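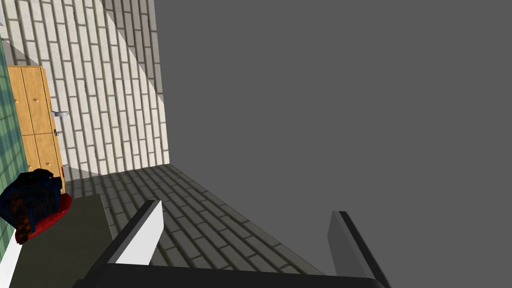 Render: Vy Võ / Avstead shared workshop notebook

28 September 2026
Grout and thin-set trials, batch 38. Entry by Shivam Khurana.

Continued from the January series. Open question from then: does the 21 percent water mix lose bond strength on dense porcelain, or was the low reading caused by the substrate board flexing under the puller. Kusum had argued for the board. I had argued for the water. New boards are cement-faced and screwed down at the corners and mid-span, so flex should be out of it.

Setup. Narrow porcelain tile, staggered by a third, back-buttered on half the boards and left plain on the other half. Notched trowel, square notch, ridges all pulled the same way. Powder from the Rastogi sack opened this morning. The older sack had a crust near the seam and I put it aside for patching only.

Mixing. Water first, powder on top, slow paddle, slake ten minutes, remix without adding water. The first bucket went stiff before the last board was covered. I scraped it out and did not retemper. Second bucket was smaller and lasted. Note for whoever does the next batch: split the powder before starting, the scale drifts if it is left loaded.

Pull results, mean per set, in newtons on the small dolly:
Plain back, standard water: 1146
Plain back, 21 percent water: 395
The back-buttered sets are still curing and get pulled with the next batch.

The drop is larger than I expected. The failure face on the wet mix was at the tile back on every dolly, with mortar left standing in ridges on the board side. On the standard mix the break ran through the mortar. That points to poor wetting of the tile back, or to a skin forming on the ridges before the tile went down. Open time was not logged per board, so I can't separate the two. Logging it next time. Template is in the Binonach folder, second tab.

Ashok looked at the broken faces and thinks skinning. He wants a set laid with the fan off. Fair, the fan was on low for the whole session and pointed across the bench.

Grout. Joint width 3 mm, sanded, gray. One set cleaned at the time on the packet, one cleaned early. The early one has low joints along the long edges and a haze that came off with a damp cloth. The other has full joints and a haze that needed the white pad. Color is even on both. No cracking at the staggered ends so far, but it is too soon to say much.

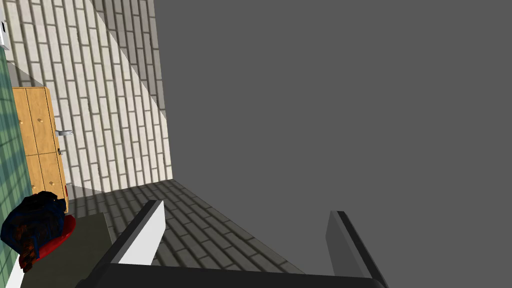 How long should the boards stay covered before pulling?
Seven days under plastic, then uncovered overnight so the dolly adhesive has a dry face to grip. Pulling earlier gives numbers, but they can't be compared with the January set.

Dolly adhesive: use the two-part from the blue cabinet. The fast one let go at the glaze twice in the last batch and those readings were thrown out. Sand the glaze lightly, wipe, let dry, glue. Cut around the dolly after the glue sets and go down to the board. A shallow cut drags in the neighboring mortar and reads high.

Lippage at the staggered joints is worse with the plain-back tiles. The tiles are bowed a little along their length, and a half offset would put the high middle beside the low end. A third is as far as I would go with this lot. Vandana has the straightedge readings and will copy them in under this entry.

To do:
– fan-off set, both water levels
– log open time per board
– pull back-buttered boards
– check scale against the brass weight
– ask Alex whether the next pallet is the same tile lot

Puller is back in its case. The spare dollies still have glue on them and are soaking in the tray by the sink.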